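From the Packing Floor: Six Weeks with the Arm

I promised in the last issue that I'd report back once we'd lived with the picking arm for a while, so here goes. For anyone who works upstairs or over at the Sadus warehouse and hasn't been down to see it, the arm is set up past the returns desk, where the old label printers used to be. It pulls mixed items out of a bin, and the idea is that one day it will do a good chunk of our sorting on the returns side.

I've been on returns for longer than I care to say (I trained under Gøran Kvam, back when we did the whole thing with clipboards), and I'll admit I wasn't thrilled when the news came around in the spring. My first question was the same as everybody's: whose job is that? The answer we got in the break room was that no positions on our shift would go, and so far that's held. What has changed is what we do all day.

Two of us are now on the arm each shift. You load the bin, you keep an eye on the picks, and when it gets stuck you write down what it was stuck on and what you did about it. Arnaldo Cunha built us a log sheet for this, and we fought over it for a week! His first version had a code for everything and you needed the code list in your other hand. Now there's a blank line where you can just write "strap got tangled" and get on with your life.

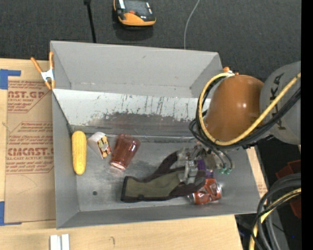

The mixed bins are where it gets interesting, and I mean that. Boxes are easy for us and I figured they'd be easy for the arm too, but anything soft or floppy is a whole different day. Shiny wrapping is another one we talk about a lot. You start seeing returns differently when you have to guess which thing will give it trouble, and I've caught myself doing it at the grocery store, staring into my cart like a crazy person.

What do I like? My shoulders, mostly. Reaching down into those bins for six hours was the worst part of the old job, and I go home a lot less sore. What don't I like? It's quieter. On the old line you had people on both sides of you and you talked all day long. Now it's me and one partner, and half the time we're both looking at the bin. I've brought this up at the floor meeting and I'm going to keep bringing it up, so consider yourselves warned.

The pay question is still open, too. Watching and logging is skilled work, and it ought to be graded that way. The Murakami building got their new grade written up before they started, and I'd like to see the same thing here before the second arm comes in.

If you want a turn, the next training session is upstairs in the Bornberg room, and there are two spots left. Put your name on the sheet by the time clock. Wear closed shoes, tie back long hair, and bring your questions, even the grumpy ones (I sure did).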